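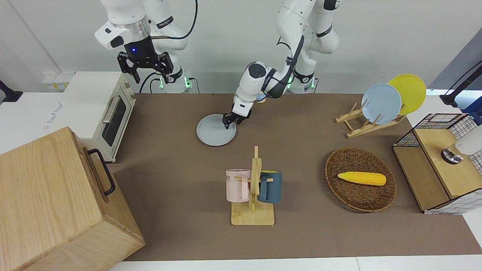 Cell 2, left arm gripper check

October 8, 2025. Entry: Habibur Barua. Parveen on the log.

Complaint from Danish: left gripper slips on flat items. The plate is the worst case, thin rim and very little clearance under it, so I used the gray one for everything below. Rest of the kitchen layout left as is (mug tree, corn in basket, dish rack), so the numbers compare with Aurelia's earlier set.

Fingertip pads had 624 cycles on them. Our limit is 1000, but the inner edge of one pad was already glazed. Swapped both. Wiped the fingers with alcohol, re-torqued the tip screws, reran the zero on the open and closed stops. Offset had moved 51 counts on the closed side. Saved as the new default in Stalero.

Wrist cable: more slack than I like near the joint cap. Moved the clip one link up and ran the wrist through full travel at low speed. No snag.
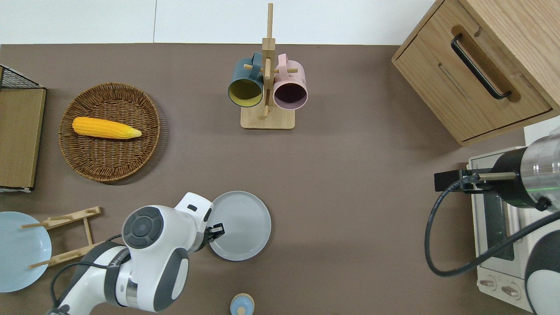 Closing on the rim from the side works better than from above. With the tips level with the mat the force reading settles quickly and stays flat. Grip current limit set to 110 in the config, same units as before. Do not raise it for the mugs; they have their own profile.

Right arm not touched today.

Open:
Order pads from Vondus, two sets.
Fathima to check whether the closed stop drifts again by Friday.
Recheck clip position after the next long run.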